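# Boat burials and weaving weights recorded at Mirkirar
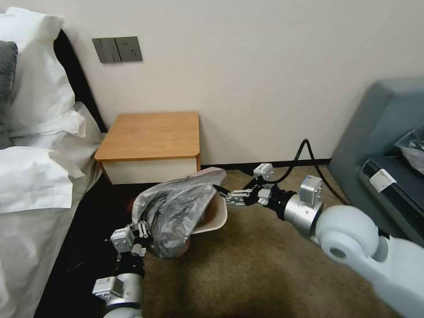 Shona Partington said the team had expected field walls and perhaps a barn, and that the first line of iron rivets came up on a morning when they were packing to move to another trench.

The rivets belonged to a small clinker-built boat, buried with its owner on a low rise above the shore at Mirkirar. Four more boats have since been recorded on the same rise, bringing the total to 5. None survives as timber. The planks have rotted away, leaving dark lines in the sand and rows of rivets in the positions they held when the boats were put in the ground.

The excavation was carried out by Dravico Archaeology ahead of work on a new water main. The route has been moved to the landward side of the site and the pipe will now pass outside the burial ground.

Objects from the graves suggest that they were dug between the late ninth century and the middle of the tenth. The largest boat, in Grave 3, was a little under six metres long and held the remains of an adult, a whetstone, an iron sickle and a set of lead fishing weights. The bones are in poor condition because the sand is acidic, and it has not been possible to say whether the person was a man or a woman. Teeth from three of the graves are in better shape and will be sampled for isotopes, which may show where the people spent their childhoods.

Grave 5 was the only one to have been disturbed. A pit had been cut through the stern at some point in the Middle Ages and filled again with beach stones. A comb made of antler was found in the fill, broken into two pieces that fit together.

**Weaving shed**

Downhill from the graves, the team uncovered the floor of a sunken building with a hearth at its northern end. Lying on the floor were 121 loom weights, most of them soapstone and the rest baked clay. Many were still in rows, as if the loom had been left standing and had collapsed where it was.

The soapstone does not occur locally. Samples have been sent to the Lahtinen laboratory, where they will be compared with stone from known quarries in Shetland and western Norway. Results are expected in December.

Soil from the building produced charred barley, flax seed and large amounts of fish bone, mainly cod and saithe. A layer of windblown sand covered the floor, and it appears that the building was not used again. Archaeologists do not yet know whether it stood at the same time as the burials. Charcoal from the hearth will be radiocarbon dated, and until those dates are back the two parts of the site are being treated as separate.

"We have a place where people worked and a place where people were buried, and they are a short walk apart," Ms Partington said. "It would be easy to join them up and tell one story. The dating may let us do that, or it may put a hundred years between them."

**Finds and records**

In all, 284 objects have been given individual find numbers. Rivets are being counted separately, and over 1,000 have been lifted so far. Each one was plotted before it was moved so that the shape of the hulls can be rebuilt on screen. The ironwork is being X-rayed before any cleaning is done, as several lumps of corrosion from Grave 2 contain more than one object.

Conservation is being paid for by the Volex Heritage Fund. The grant covers the metalwork, the antler comb and a small piece of textile that was preserved against the back of an oval brooch in Grave 4. The textile is a plain wool weave. It has been kept attached to the brooch and will be studied in that position.

The trenches have been filled in and the turf put back. There is nothing to see at the site, and visitors are asked to keep to the shore path, as the ground above the graves is still soft. Metal detecting is not allowed on any part of the land.

An interim report will be published once the radiocarbon dates have been received. The finds will remain with Dravico Archaeology during conservation, after which a decision will be made on a permanent home for them.

**Notes for editors**

Drawings of Graves 2 to 4 and a plan of the weaving shed are available on request from the Dravico Archaeology press desk. Interviews with Shona Partington can be arranged before 4pm on working days. Please do not publish the grid reference given on the site plan.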